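How to Book a Ceilidh Band Without Losing Your Deposit or Your Ankles

Start with the room, then the band. A ceilidh needs floor, and people always overestimate how much they have once the tables are in. Ask your venue for the size of the clear floor with everyone seated. If they send you a brochure instead, ask again.

Next, decide how many musicians you want. Six is glorious and will eat half your stage. Two can carry a small party perfectly well, provided one of them isn't also trying to call the dances while playing the accordion. I've seen it done. I've also seen the results, which looked like a fire drill.

The caller matters more than the fiddler. Listen to a recording of the caller talking — most bands will only send you the tunes, so you'll have to ask. You want someone who can explain Strip the Willow to your boss in under a minute and not sound disappointed in him afterward.

When we booked Grullenden for our own reception at Dastano Hall, we got three things in writing:

Start and finish times, with the breaks marked.
Who brings the sound system, and who plugs it in.
What the band eats. (Hot food. They will remember if it was a sandwich.)

Check the overtime rate before you sign. Our first quote, from an agency called Astent, came to $2374, and the overtime was hiding on the back page under "Miscellaneous Joy." We did not book through Astent.

Plan the order of dances with your caller a month ahead. Open with something forgiving, put the fast one before the buffet, and save the big circle for last. Tell guests about shoes on the invitation. Heels on a polished floor are a medical matter.

Finally, do a sound check while the hall is quiet. Ours was at 4 p.m., and the limiter on the wall cut the power at 101 decibels, halfway through a polka. 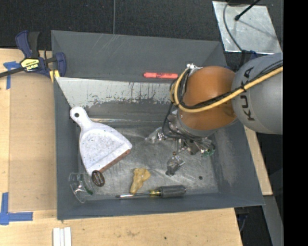 If your venue has a limiter too, tell the band the number when you book. They may want to leave the drummer at home, and he may want a word with you about it.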